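Finished season two of Clodmont last night, so a few posts on it. No spoilers past episode 6.

The first season covered a whole village over one winter. Season two drops most of that and stays with the ferry office. I wasn't sure about it for the first couple of episodes.

The old theme music is gone too. The new one is shorter and I skip it less.

Episode 4 is where it picks up. The inquest is almost the full hour, one room, hardly any music. Best thing they've done.

The Trunside scenes are weaker. Every time we go back there somebody explains the land deal again. We got it the first time.

I read that the writers' room had 300 pages of notes on the harbor family and used very little of it. You can feel that – characters walk in with a history and then leave.

Subtitles are better this year. Last year they lagged on my TV and I gave up and watched on the laptop. 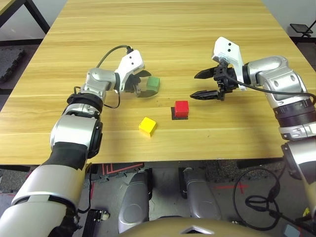 Green block, light wood table.

Tistska has both seasons. Season one was off there in August but it's back now.

If you only have time for one, watch season two and read a recap of the first. I know people will disagree – fine.

Starting Grímsdóttir next. Will post when I'm a few episodes in.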